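Turcotte Residence Hall: Changes to Shared Kitchens and Waste Collection

The Office of Residential Services wishes to inform all residents of Turcotte Hall that new arrangements for the shared kitchens take effect in January. They follow the review carried out last term under Albane Mallet, Head of Residential Services, and apply to all 13 kitchens in the building, including those on the Flendach wing.

Cleaning hours

Contract cleaners will enter each kitchen on weekday mornings between 9:30 and 11:00. Counters, sinks and tables must be clear by 9:30. Items left out will be moved to the shelf beside the door and kept there until the end of the day. Dishes left in the sink will not be washed by the cleaners. The deep cleaning of ovens and refrigerators will continue once per term, with notice posted on each kitchen door at least one week in advance.

Refrigerators and cupboards

Each resident is assigned one refrigerator shelf and one cupboard. Food must be labeled with the owner's name and room number. Unlabeled food will be discarded every Tuesday. Residents who keep medication under refrigeration should speak with Bernice Ayaaba at the front office, where a locked unit is available at no charge.

Several residents asked during the review whether personal appliances could be allowed. Kettles and rice cookers are permitted up to 800 watts, provided they have been inspected and bear the hall sticker. Toasters, hot plates and deep fryers remain prohibited. Inspections may be requested at the front office on any weekday afternoon.

Waste and recycling

Collection has been transferred to Rulari, which also serves the neighboring Pleria building. The new contractor requires that food waste, paper and plastic be kept apart. Mixed bags will be refused at the loading dock, and the cost of a second collection will be charged to the kitchen concerned. Grocery bags and the foam nets sold around fruit are not accepted with food waste and must be removed before peelings and leftovers go into the bin.

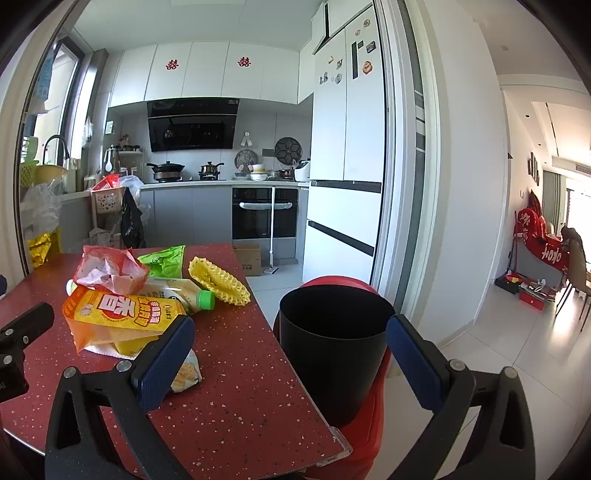

Page last modified: January | Residential Services

New bins will be delivered to each floor before the first collection. Residents are asked not to move them into bedrooms or corridors, which must remain clear under the fire code. Questions about sorting may be directed to Wojciech Pawłowska, Building Operations.

Guests and group meals

Groups wishing to reserve a kitchen for an evening meal must submit the request form two working days ahead. A refundable deposit of $100 is required for gatherings that include guests from outside the hall. Reserved kitchens must be vacated by 10:30 p.m.

Resident representatives Jhair Cuervo and Timothée Rolland will receive written comments on these arrangements until the end of the month. Comments may be left in the box at the front office.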